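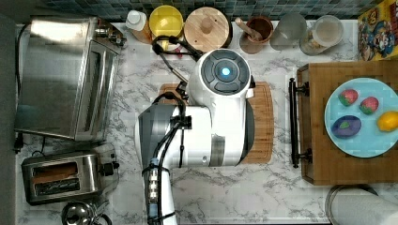
Kitchen counter, with the arm out over the cutting board and the toy fruit waiting on its plate.

July 20, 2023

I promised back in December that I would write more about what I do all day, and then of course I didn't, so let me make up for it with a long one. My aunt asked me last weekend whether I "program the robot to pick things up," and I gave her such a muddled answer over dessert that I've been composing a better one in my head ever since.

Mostly, I show it. I steer the arm through a job by hand - pick up the lemon, put it down on the board, go back to the start - and the computer saves every bit of that motion along with what the cameras saw. One run through is one example, and then I do it again. We want 2,000 of them for the kitchen jobs before Hok-lam starts the next round of training, and on a good day I can get through 80 before my shoulders complain and I have to go lie on the floor of the hallway for a bit.

The part I didn't expect to enjoy is setting the counter. If the plate sits in the same spot every single time, the model learns the spot and doesn't bother much with the fruit (Kwadwo found this out with our first 200, and he was very gracious about throwing them away). So I fuss. The strawberries trade places, the tray gets nudged an inch, the yellow bowl moves down the row and back again. I leave the toaster where it is, mainly because it's heavy and I am lazy. We had a long lunchtime argument over whether the backdrop ought to be messier, and Sum-yee's side won, which is how a cereal-box sort of clutter became part of my job. I'm pretty good at clutter!

The strawberries are my favorites, by the way. Two of them close together make for a nice little problem, and you have to decide how you want to come in before you move at all. I go slower than I would like to. When I hurry I get a jerky run, and a jerky run teaches jerkiness, so those go in the discard folder with a note. Hsin-yi reads all my notes. She wrote back "same" next to one that only said "sneezed."

What I'd like to try next is mixing in more recoveries, where I miss on purpose and then fix it. Dirk thinks we should hold off until the plain runs are finished, and he's probably right, but I've been sneaking a few in at the end of the afternoon under their own label so they can be pulled out again if he objects.

Anyway, that's my answer, Auntie. Next time I'll write about the drawer, which has its own set of troubles and deserves its own post.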